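Planner stops at segment boundaries after wrist update
Posted in: Motion Control, Jan 17, 2018

vsarantis
Since the May release of the Plitance planner, our inspection arm pauses at each segment boundary.
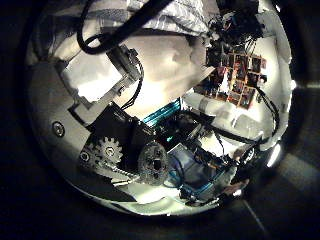 The pause lasts 17 ms. Blending is enabled in all 5 motion profiles. Has any other site recorded this?

P_Stergiou
Please confirm the controller cycle time. At Moschos we corrected the same fault by raising the look-ahead buffer from 3 points to 5.

zesteck_lab
I must disagree. A larger buffer conceals the fault. The perception node is blocking the trajectory thread and should run separately.

P_Stergiou
Our logs showed no blocking. The buffer was empty at each stop.

vsarantis
Both changes will be tested separately. I will post the logs.

Vasiliki Sarantis
Controls Group, Penix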